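ポロシャツのえりは、どうしてあんな形なの?
みんなの服のひみつ 洗ってたたむまでのおはなし 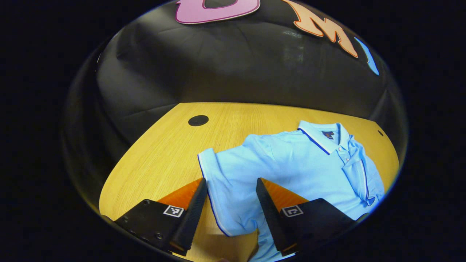 みんなは、Tシャツとポロシャツ、どちらをよく着ますか? Tシャツは頭からすぽんとかぶればおしまいですが、ポロシャツにはえりがあって、ボタンがあって、着るときもたたむときも、ちょっとだけ手間がかかりますよね。でも、その手間のかかるところにこそ、おもしろいひみつがかくれているんです。たとえば水色のポロシャツのえりをよく見てみると、ふちにそって紺色の細い線が入っています。そでの先にも、おなじような紺色の線がぐるり。えりとそで口をおそろいにすると、はなれた場所にあっても「なかまだよ」と言っているみたいで、服ぜんたいがきりっと見えるんですね。みんなのおうちのポロシャツにも線が入っているかどうか、あとでたんすをのぞいてみてください。

えりは首をまもってくれる

えりのいちばんのしごとは、首のうしろをおひさまからまもることです。夏に外であそんでいると、首のうしろって、自分では見えないのに、いつのまにかひりひりしていることがありますよね(わたしも子どものころ、川あそびのあとでおふろに入って「いたたた!」とさけんだことがあります)。えりを少し立てておくと、そこに小さな日かげができます。むかし、テニスをする人たちがポロシャツをよく着るようになったのも、うごきやすくて、暑いときにすごしやすかったからなんですよ。

そして、えりの下の、前がひらくところ。あそこには「前立て」という名前があります。まえたて、と読みます。なんだかかぶとのかざりみたいな名前だなあと思った人、大正解、かぶとのかざりもおなじ字を書きます。ポロシャツの前立ては、おなかまでずっと続いていないで、胸のあたりで止まっているものがほとんどです。ボタンをはずせば頭が通りやすくなって、とめれば首まわりがきちんとする。よく考えられていますね。

そで口がギザギザしているわけ

そで口にさわると、たてに細かいみぞがならんでいるポロシャツがあります。これは「リブ」という編み方で、横にひっぱるとのびて、手をはなすともとにもどろうとします。セーターの手首やくつ下の口にも、おなじ編み方がよく使われています。腕を通すときはのびて、着たあとはやさしく腕にそってくれるので、そでがばたばたしにくいんです。

洗うときは、ちょっとだけ手をかけて

洗たく機に入れる前に、まずポケットがあれば中を見ましょう。ティッシュが入ったまま洗うと、家じゅうの服が雪まみれみたいになって、それはもう大変です。それから、服のうちがわについている、絵のマークがかいてある布をさがします。おけの絵の中に「30」とかいてあったら、お湯の温度は30度まで、といういみです。

ほすときは、両手でえりを持って、軽くひっぱって形をととのえてあげてください。しわは、ぬれているうちにのばしておくのがいちばん楽ちんです。

さあ、たたんでみよう

はじめに、ひろいつくえか、きれいな床の上に服をひろげます。ボタンのあたりは布がかさなっていて、すぐにくしゃっとよってしまうので、手のひらをアイロンのつもりにして、まんなかから外へ、すーっとなでましょう。ボタンは、いちばん上だけでもとめておくと、えりがくずれにくくなります。

つぎに、ボタンのあるほうを下にして、服をうらがえします。右のそでと体のはしを、まんなかへむかってぱたん。そでがはみだしたら、そでだけもう一度おりかえします。左もおなじように、ぱたん。細長い形になったら、すそを持ちあげて、えりのほうへふたつにおります。ひっくりかえして、えりが上にぴょこんと出ていれば、できあがりです!

いちどでうまくいかなくても、だいじょうぶ。左右がずれたら、ひろげてまたやってみましょう。えりのところは重ねるとつぶれやすいので、ひきだしにしまうときは、つぎの服のえりを反対むきにして、たがいちがいに入れてみてくださいね。

文・ジェンマ・グラッソ(Gemma Grasso)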